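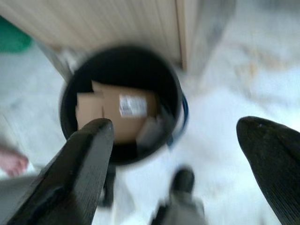 The Likis round bin, after six months of cardboard

I bought this bin in June to replace one with a lid, a pedal and opinions about when it should open. The Likis has no lid and no pedal. It is a black round thing with a hole at the top, and you put trash in the hole. I mention this because the leaflet that came with it runs to five languages and covers the procedure in each.

The good part is the opening. It's wide enough that a badly folded carton goes in without a fight, label and all, and I fold cartons very badly. Black was also the right choice. The inside is so dark that you can ignore the contents for days, though I can't recommend that in warm weather.

The blue band on the side is my one real complaint. I carry the bin downstairs by it, and with a full load it digs into my fingers by the second landing. Uyên Lâm, who lives below me and has the same bin, hugs hers to her chest like a toddler. She may be right.

It also comes in a bigger size, model 2824, for people who produce more garbage or have more self-respect about overflow. I haven't tried it. My old Berko cost twice as much and lasted until the pedal snapped, so I'm not in a hurry to spend up.
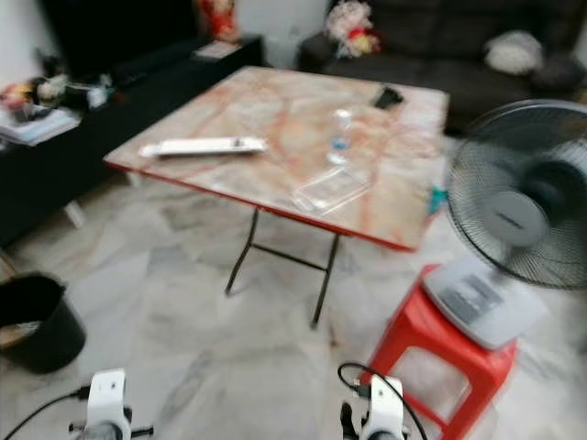
Where it lives, and whether it fits

My front room has a marble tile floor and a folding table with a marble-look top, so there's a lot of marble going on and very little of it came out of a mountain. The table is where everything lands: the remote, a water bottle, whatever plastic box I've just emptied. The fan stands on a red plastic stool beside it. A bin in that company doesn't have to be handsome, and the Likis isn't.

It does have to be easy to wipe, and it is. Dish soap, a rag, done. I've had no cracks and only one scratch, which I blame on the stairs.

Score: 80 out of 100. I took off ten for the band and ten for the leaflet. If you want a lid, Petridis makes one with a lid.

Reviewed December 1999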